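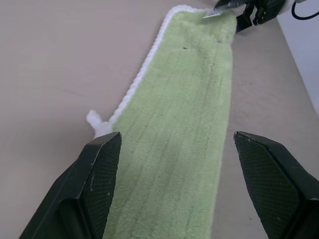

Wattimena Home Cleaning Cooperative
Progress report to the Gralon Fund, second period

Summary

The cooperative now cleans for 228 households, up from 190 at the end of the first period. Most of the new clients are older people living alone in the streets north of the canal. Two planned pieces of work are behind schedule and are covered below.

Staffing and training

We have 10 paid cleaners, all on permanent contracts. Yanti Ngau moved from cleaning to scheduling in July and her old round was split between two new starters. Both finished the basic course, which covers floors, kitchens, bathrooms and safe use of products. The lifting and back care session was put off twice when the trainer was ill. It is booked for next month at the Grurnel hall.

Supplies

We stopped buying disposable floor wipes and changed to washable pads in all homes. The pads go back to the office at the end of each shift and are washed without fabric softener. Laundry costs went up and the spending on wipes went to zero. Over the period the change saved $506. Fikri Govindasamy keeps the stock sheet and would like a second washing machine before winter, as the present one runs most of the day.

Visits

We made more than 1,000 visits. Missed visits were mostly due to the bus changes on the east side. We now start those rounds at 9:30, and complaints about late arrival have dropped. Dagim Adugna phoned a sample of clients in the last few weeks of the period. Most were happy with the work. Several asked for the same cleaner each time, and we can't yet promise that on the shorter rounds.

Behind schedule

The online booking page is not ready. Zistano delivered a first version, but it did not handle repeat bookings and we sent it back. The price list in large print is written and still has to be printed.

Next period

We plan to hire one more cleaner, finish the booking page and review the hourly rate. Indrek Venckus will send the accounts separately. We ask the Fund to let us move the unspent printing money to the supplies line.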